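4.2 Test set-up

The network was built with 2 access switches (Prikent) and a single core switch (Sitier) joined by fibre uplinks. Each access switch carried sixteen copper ports at 100 Mbit/s. Two VLANs were defined: one for the cameras and one for general traffic. Spanning tree was left at its default settings for the first set of runs, and the timers were shortened for the second.

Traffic was produced by a script on the Gasser laptop, which sent numbered frames at a fixed rate to a listener on the far switch. One uplink was then pulled by hand. The number of missing frames gave the length of the break in service.

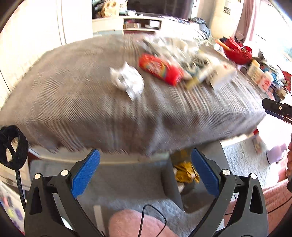

Priya Thibodeaux remarked at the interim review that pulling the cable tests only a clean loss of link, and that a port which stays up but drops frames would be a harder case for the protocol. The point is accepted. A one-way fault was added to the plan in May, but the media converter needed for it did not arrive in time.

4.3 Results

With default timers, the worst run lost 3,635 frames. Shorter timers reduced the loss in every run, although the gain was smaller on the camera VLAN. The cause was not found. The port logs show the backup uplink moving to the forwarding state at the same point for both VLANs — the delay must therefore lie elsewhere, possibly in the address table.

4.4 Limits of the work

All 16 ports on each access switch were enabled, but only four carried load. Power over Ethernet was switched off throughout. The Lornska monitoring tool polls too slowly to record short breaks, so its graphs are left out of this chapter and the raw counters are listed in Appendix B.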